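Buy the arm last

What a kitchen robot really costs a small outfit, and where the money goes before anything gets picked up

By Melur Tambunan

Sunday, seven in the evening, and I'm still in the spreadsheet. Eleven tabs. One is called "misc" and it's the biggest. If you have ever budgeted for automation you know this tab.

Nerkeck runs a shared test kitchen and wants a two-armed mobile robot to clear and sort tables. Simple enough ask. They had a quote from Minhas for the machine, a second quote from Brurkisia for the grippers, and a start date in November. What they didn't have was a line for anything else.

So, the anything else.

Floor first. The base needs to roll, and somebody has to measure thresholds and door widths. Half a day, cheap. Skip it and you pay for it in week two.

Then power. Then network. Then fingers. Everyone forgets fingers. The stock pair that ships with a gripper is fine for boxes and not much else, and a spare set from Brurkisia takes 8 weeks. Eight! Order them the same day as the arm or you'll have a very expensive coat rack.

Training time is the one that gets argued over. Nerkeck had 14 hours in the plan. I put in more than 400 and the phone went quiet. But that is staff time, across a whole year, and it includes the mornings when nothing runs and two people stand there reading a log.

The best money in the plan so far is the simulator. Trarkis license, $953 a seat, two seats. You build the room, put clutter on the table, drop in the robot you think you want and find out about reach before you sign for anything. We tried the table job there with pens, bottles, utensils, the stuff people leave lying about. Small thin things are where gripper choices get made, so thats what we loaded it with.
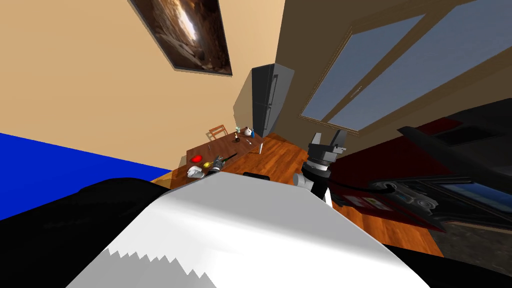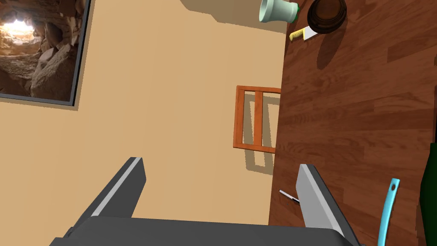
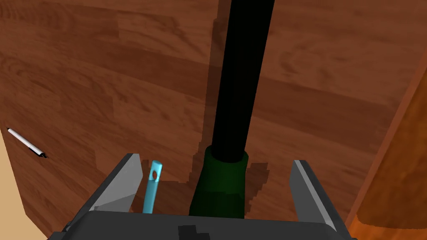

Stills from the simulator, all three.

Back to the money. After the sim sessions Nerkeck moved two lines. Longer fingers went from "maybe" to "yes". The second spare battery went out, nobody could say who wanted it in the first place. Net change, small. But the order of purchase changed completly: seats, then floor survey, then fingers, then arm.

Minhas wasn't thrilled. Sales people like a deposit up front. Ask for a hold on the price instead, in writing, and ask what happens if your date slips. Theirs will slip too. Get both in the same email.

Service contract: read the travel clause. We found one where the call-out was covered and the drive was not. Four hours each way.

And put a name next to every line. Person, not department. Whoever owns the spare parts line should know where the parts are kept, what they're called and how long a reorder takes.

Nerkeck signs for the survey next week. The arm line is still yellow in the sheet, and "misc" is down to nine rows.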